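Waffle cloth as a table cover for small items - slipping, snagging, washing

Textiles and Surfaces > Table coverings
Replies: 8

Erow
Posted 09:40

I need a view on waffle-weave cotton as a permanent cover for a white work table. The items that go on it are small: pencil, stapler, a toy turtle, a packet in pale blue plastic. On the bare top anything with a round section rolls when the table is knocked. A pencil was the main offender. 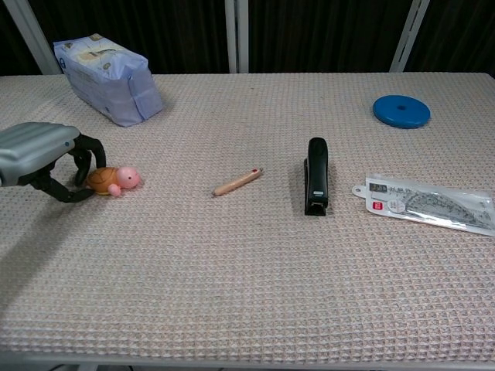

The cell size of the weave matters more than I expected. A hexagonal pencil seats itself between two ridges and stays put. A round one mostly does the same, provided the cloth has not been ironed flat. My first cloth had been, and it was little better than a bedsheet.

Three points I have not settled:
Whether to fix the cloth or leave it hanging free over the edges.
How much it will shrink.
Whether the staple ends left over from the stapler will catch in the loops.

Skavetti
Posted 10:15

Shrinkage first. Waffle cotton loses far more along its length than plain weave does, and most of it goes in the first wash. Wash it before you cut it. I bought a piece 2 metres long, cut it to the table with a modest drop, washed it at 40 and had no drop left on the short sides.

As to fixing, leave it free. Clips pull the cells out of square near the edge and you get a flat band where things slide again.

Jocelyn Pelletier
Posted 10:52

I disagree on fixing. A free cloth creeps. Each time you drag a stapler towards you instead of lifting it, the cloth comes with it, and so does everything else on the table. A strip of elastic sewn across each corner underneath holds it without stretching the middle. I used 3 cm elastic.

On staples: yes, they catch. A bent one will hook under a float thread and pull a run. Shake the cloth outdoors, do not brush it.

Skavetti
Posted 11:08

Elastic is still tension. Put a non-slip mesh underneath and the creep stops.

Jocelyn Pelletier
Posted 11:30

Mesh under a waffle cloth prints through. You can feel it when writing.

Erow
Posted 13:05

There is no writing done on it, so print-through would not trouble me. I take the point about dragging the stapler. I tried it with the cloth loose and the far edge did shift.

I should add that the colour was chosen with some care. It is a pale pinkish beige, and light wood does not show up on it as well as I would like. The pencil is the hardest thing to find when one looks across from the door. The black stapler and the blue disc can be seen at once. The curtains behind are black, so the table edge at least is clear. 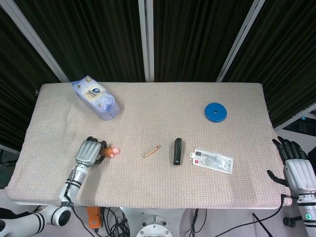 Rhonda Fehr: a darker cloth would fix the pencil and lose you the stapler, so I would keep the beige. If it bothers you, buy painted pencils. Changing a pencil costs less than changing a tablecloth.

On weight, look for the grams per square metre before anything else. Thin waffle collapses after a few washes and the grid never recovers. Heavier cloth also hangs better at the corners and creeps less, which may settle the argument between the other two. No fabric softener at all. It coats the loops and the grip goes.

Flukby
Posted 15:20

Agreed on softener. I do not agree that heavier is always better. I have a heavy one and the cells are so deep that a stapler rocks on it. You press down and the base sinks at one end. For stapling I move to the bare table.

McKinnon
Posted 16:45

Has anyone used waffle in a cotton and linen mix? I was offered a roll end and the seller could not tell me the shrinkage.

Erow
Posted 17:10

McKinnon - cut a test square, mark it, wash it and measure both ways. Seams hide nothing if you do it before hemming.

For my own table I shall try the mesh first, as it needs no sewing. If the cloth still creeps I will go to the corner elastic. Rhonda, noted on the pencils. I have a box of red ones somewhere.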